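Club night again and I've got twenty minutes before the bus so this will be short. Or not.

For anyone new, we're the Rukero lot, a student robotics club with one two-armed robot and far too many opinions. This term's project is Fasow, the washing up one. The rules for the student round are simple to read and horrible to do. Real kitchen, real sink, steel bowls and plates, get them picked up and stacked. You get 200 seconds a go. Our best is 131 and that was with plain plates only, no bowls.

Bowls are the problem. Shiny ones especially. The depth readings go to mush as soon as the light bounces off the inside, and then the arm thinks the rim is somewhere it isnt.

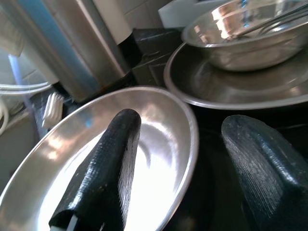 Bergþóra reckons we should stop trying to find the whole bowl and just look for the rim. One finger inside, one outside, squeeze, lift. I was against it for weeks because I'd already written the other version (yes, I know). Tried hers at the last session and had to say sorry over the crisps.

Other jobs, mostly so I remember them:

Grip force. Still set by hand, still wrong for anything thin.
Left and right arm both going for the same plate. Need a proper lock on it, my fix is a disgrace.
Log files. 84 of them called test_final. Who. Why.
Ask about money for spare finger pads. We've 4000 kroner left till December and that has to cover the train too.

Also we have to write the two page summary for the Hauksdóttir prize and I've done one paragraph, most of wich is the title. If anybody in the club is reading this and can write a sentence, please come and find me.

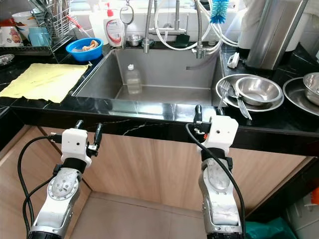 Oliwia Jasińska

Cutlery is next. I said we should leave forks alone until the bowls are sorted, got outvoted, fine. A fork leaning on a plate is a nasty thing to pick up, it's thin and it slides and you can't come at it from straight above. Bergþóra wants to nudge it flat first with one arm and grab with the other. Might work. I'd like to see it done slowly before we let it loose at full speed – my nerves aren't up to it.

Right, bus. Code is on the club drive under Rukura, use the newer folder, the old one has my plate thing in it.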